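### 3.2 Order records and return coding

The order data come from two online stores selling supporter apparel, Pesow and Galirgate. Both operate without a physical shop and ship from a single warehouse. After removal of canceled and test orders, the combined set held 1,863 orders, of which 262 had at least one returned item. Exchanges for another size were coded as returns. Exchanges for another color were not, as the stores log them in different ways and the two fields could not be matched.

Each return carries a free-text reason entered by the buyer. Two coders read every reason and assigned it to one of three groups: fit, material, or other. Where a buyer gave more than one reason, the first was used. Disagreements were settled by a second joint reading. Returns with a blank reason field were kept in the "other" group – dropping them would have lowered the return rate for Galirgate, where the field is optional.

Product type was taken from the store catalog and reduced to shirts, outerwear, and bags and accessories (Figure 2). Items sold as part of a bundle were split and treated as separate lines, with the bundle discount spread across them by list price. Gift cards were excluded.
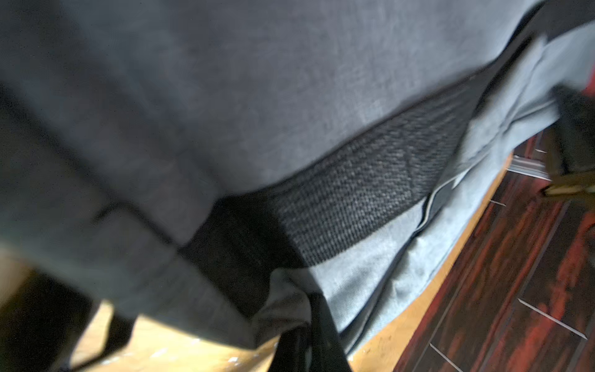

**Figure 2.** Bags and accessories: fabric and mesh.

Order lines were then joined to the shipping log exported from Xenos. The join used order number and postal code together, because Galirgate restarted its numbering when it changed store software. Lines without a match were checked by hand against the Terkura invoices. Delivery time was measured in working days from dispatch to first delivery attempt, and split shipments were assigned the later date.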